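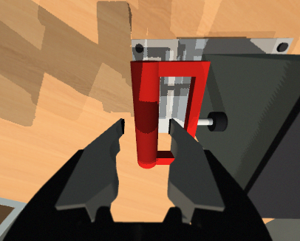 에스트레야 레데스마는 손잡이 잡는 일이 없어져도 자기 일이 줄지는 않을 것이라고 했다. 손으로 하던 일이 화면 앞에서 하는 일로 옮겨 갈 뿐이고, 그 시간을 누가 작업 시간으로 쳐 줄지가 더 궁금하다는 것이었다. 면담에 응한 작업자 10명 가운데 비슷한 말을 한 사람이 여럿이었으므로, 이 절에서는 파지 작업의 자동화가 작업 시간의 배분과 책임 소재에 어떤 변화를 가져왔는지를 다룬다.

## 4.2 파지 작업의 이관과 작업자의 역할

조사 대상인 킬라리(Killari) 작업장에서는 손잡이가 달린 장치를 작업대에 놓고 손잡이를 잡아 조작한 뒤 결과를 기록하는 공정을 2교대로 운영해 왔다. 자동화 이전에는 한 사람이 조작과 기록을 모두 맡았다. 도입 이후 조작은 로봇이 맡고, 작업자는 시뮬레이션에서 파지 위치를 미리 확인한 다음 실제 공정의 시작을 승인한다. 관찰 기간은 10주였으며, 면담 녹음은 모두 294분이다.

승인 단계에서 작업자가 가장 자주 살피는 것은 손가락과 손잡이의 관계이다. 그림 1의 렌더링 화면에서는 그리퍼의 두 손가락이 붉은 손잡이의 아래쪽을 사이에 두고 벌어져 있고, 왼쪽 손가락과 손잡이의 둥근 막대 사이로 나무 상판이 드러난다. 그림 2에서는 두 손가락 끝의 검은 패드가 막대의 양옆에 닿아 있다. 작업자들은 앞의 상태를 '열림', 뒤의 상태를 '물림'이라고 불렀다. 이 용어는 교육 자료에 있던 것이 아니라 오전조에서 먼저 쓰기 시작해 오후조로 퍼진 것이다.

숙련 작업자일수록 승인에 시간을 더 들였다. 세군도 카브레라는 손으로 잡을 때는 손잡이가 조금 비뚤어도 손목을 돌려 맞추면 되었으나, 화면에서는 그 감각을 쓸 수 없어 시점을 바꾸어 가며 다시 본다고 설명하였다. 반면 입사한 지 얼마 되지 않은 작업자들은 파지 위치가 기준 안에 들어오면 바로 승인하는 편이었다. 두 집단의 차이는 관찰 후반으로 갈수록 작아졌지만 없어지지는 않았다.

관리 부서는 승인에 걸리는 시간을 대기 시간으로 분류하였다. 공정 기록지인 보타(Vota)의 항목이 자동화 이전 그대로였기 때문에, 로봇이 움직이지 않는 동안은 작업이 없는 것으로 집계되었다. 7월에 기록지에 '파지 확인' 항목이 추가된 뒤에야 이 시간이 작업 시간으로 잡혔다. 아르눌포 플로레스는 항목이 생긴 뒤 교대 인계가 쉬워졌다고 평가하였고, 소일라 에스피노사는 적을 칸이 하나 늘었다는 점을 먼저 언급하였다.
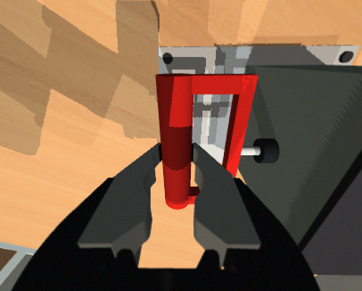 파지가 잘못되었을 때 공정을 멈출 권한은 누구에게 있는가? 승인한 작업자에게 있다. 조장의 동의를 기다리지 않고 정지할 수 있으며, 사유는 정지한 뒤에 기록한다.

이 규칙은 문서로는 분명하지만 현장에서는 한동안 다르게 운용되었다. 관찰 초기에 작업자들은 정지 전에 조장을 찾는 경우가 많았고, 조장이 자리를 비우면 다음 작업의 승인을 미루는 방식으로 대응하였다. 에리베르토 렝히포는 멈춘 기록이 자기 이름으로 남는 것이 부담스러웠다고 말하였다. 이후 정지 기록은 이름 대신 작업대 번호로 남기도록 바뀌었다. 변경 이후 조장을 먼저 찾는 일은 줄었으나, 본 연구의 자료만으로는 기록 방식의 변경과 작업자의 적응 가운데 어느 쪽의 영향이 더 컸는지 구분하기 어렵다.

직무 기술서도 아직 바뀌지 않았다. 면담 당시의 직무 기술서에는 '조작 및 기록'만 적혀 있고 시뮬레이션 확인과 승인은 빠져 있었다. 이에 따른 임금 등급 문제는 4.3절에서 다룬다.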